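Funda nórdica Urnis de algodón lavado

Inicio > Dormitorio > Fundas nórdicas > Urnis

Referencia: 108
Marca: Vostis
Disponible en: crudo, arcilla, azul humo

Os cuento cómo llegó la Urnis a la tienda. Yo buscaba una funda que aguantara el trote de diario y que no me obligase a planchar, porque odio planchar sábanas con toda mi alma. Pedí muestras a varias casas, las fui poniendo en mi propia cama y esta se quedó puesta (las demás acabaron en el armario de invitados). Al mes siguiente la metí en catálogo.

El tejido es percal de algodón de 200 hilos, lavado en fábrica. Al principio lo notas un pelín seco al tacto, luego con los lavados se va ablandando y coge esa arruga suelta que a mí me encanta. Si eres de las que quieren la cama lisa como en un hotel, te digo ya que mires mejor el satén Matoušek, que lo tenemos en la misma sección y plancha de maravilla.
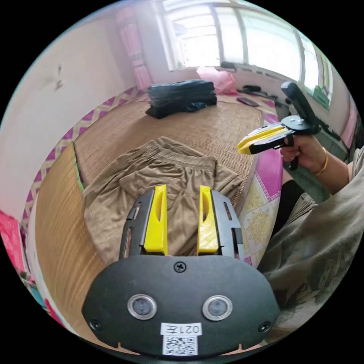 El cierre va a los pies, con botones de nácar sintético, y por dentro lleva cintas en las cuatro esquinas para atar el relleno. Parece una tontería hasta que te despiertas a las cuatro de la mañana con todo el nórdico hecho una bola en un lado — las cintas, por favor, atadlas siempre. En las medidas grandes los botones van más juntos, que en la primera remesa se abría un poco por el centro y varias clientas me lo dijisteis con toda la razón.

Medidas
Cama de 90: 150 x 220 cm
Cama de 135: 220 x 220 cm
Cama de 150: 240 x 220 cm
Cama de 180: 260 x 240 cm

Se vende suelta o en juego con 2 fundas de almohada. El relleno no está incluido, lo pongo bien clarito porque me lo preguntáis muchísimo. Si ya tenéis el Stamudgate de entretiempo, le va perfecta en todas las medidas menos en la de 180, donde queda algo justa de largo.

Cuidados
Lavar a 40 grados, del revés y con los botones cerrados. Secadora sí, a temperatura suave. Nada de lejía. El color arcilla suelta un poquito en el primer lavado, así que ese día ponedla sola.

Envíos y cambios
Tenéis 21 días para cambiarla si no está lavada. El azul humo en 150 se me agotó en agosto y está otra vez en camino; si lo queréis, dejadme el correo en el botón de aviso y os escribo en cuanto entre por la puerta. ¡Y si dudáis entre crudo y arcilla, pedidme un retalito! Os lo mando en un sobre sin coste y lo veis con la luz de vuestra habitación, que en pantalla los dos tonos engañan bastante.

También te puede interesar
Satén Matoušek
Relleno nórdico Stamudgate
Cuadrantes Urnis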